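Faux flower centerpieces: red roses and blue hydrangeas, yes or no?

petalpusher_mo
Posted in Silk & Faux Florals

Hi all! I got talked into doing the table flowers for a retirement dinner, 9 tables, and the color scheme is red and light blue (I did not pick it). I ordered everything from Enow, and the roses are so much better than the ones I used last year. Deep, deep red, nearly black down in the folds.
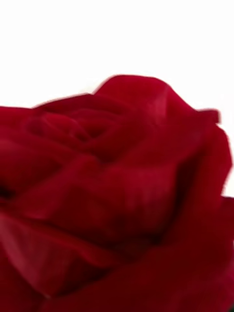 Anyway, my plan was low bowls with roses in the middle and hydrangeas tucked around the outside, then a few loose leaf sprigs to hide the foam. My sister-in-law says it's going to look like the Fourth of July. Thoughts??

glue_gun_gretel
I'm with your sister-in-law, sorry! Red and blue at the same strength fight each other. I'd do the hydrangeas alone and put the roses by the guest book.

petalpusher_mo
But the blue is really pale! It's more of a washed-out sky color than a flag blue. And I've got 263 stems in my garage, so they're all going somewhere lol

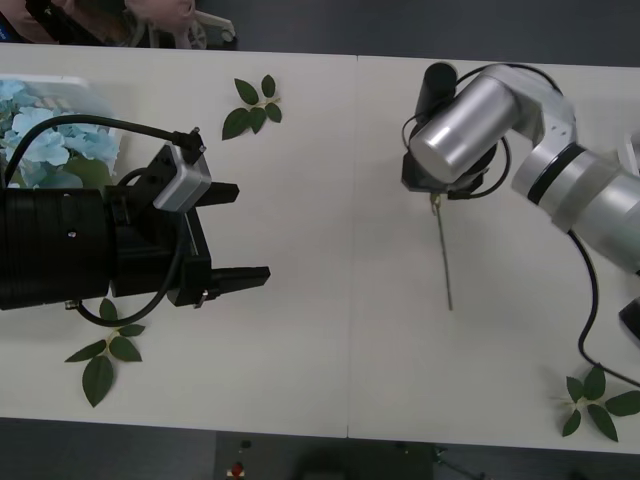

tablescape_tam
Do you strip the leaves off the stems before you arrange them?

petalpusher_mo
I leave the top ones on and pull anything that would end up below the rim of the bowl. The pulled ones go in a bag and I use them as filler later.

oldbarnflorals
Going to disagree with Gretel. Pale blue calms red down, it's white that makes it look patriotic. Skip the white bowls and get something in gray or brown. Millum has a plain stoneware one that's low enough to talk over.

Also, please lay a whole bowl out flat before you cut anything. I do this for every job, even the little ones, and it saves me a fortune in stems.

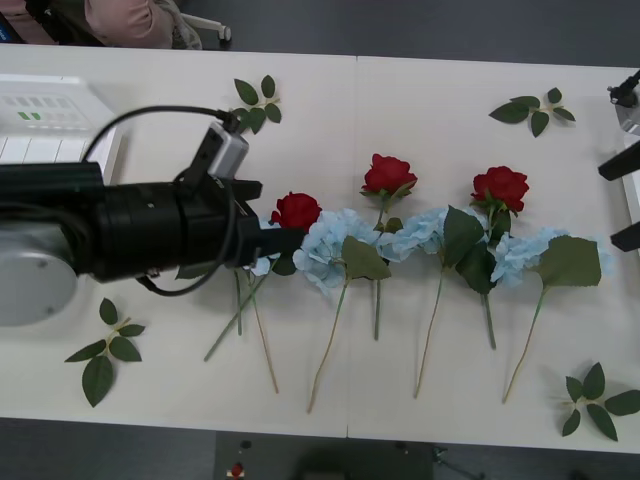

My first rule is one kind of flower gets to be the boss. With two big round heads in the same bowl your eye doesn't know where to go, so I'd pick the rose and let the hydrangea sit lower. If you lay them in a row going rose, hydrangea, rose, hydrangea, you see right away how much wider the blue heads spread, and that tells you to use fewer of them. I'd go two roses for each blue.

glue_gun_gretel
Okay, two to one I could live with. I still think the gray bowl would do all the work there.

petalpusher_mo
Ooh, two to one! I was going even on both. Now, cutting. The stems are way too long for a low bowl and I'm scared of going too short. 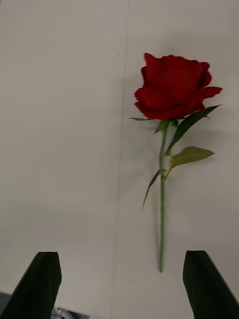
I have the little Pedov wire cutters and they chew more than they cut. Do I need real bolt cutters for this or am I being dramatic?

tablescape_tam
Bend first, cut second! Fold the bottom of the stem up into a hook and it grips the foam better too. Then you can reuse them at full length for something else.

oldbarnflorals
Hooks tear up the foam if you change your mind, and everybody changes their mind. Cut them. Side cutters from the hardware aisle, nothing fancy.

tablescape_tam
I've hooked mine for years with no torn foam, but you do you.

petalpusher_mo
I'll cut the roses and hook the hydrangeas and report back. Dinner's in January so I've got time to mess up at least one bowl.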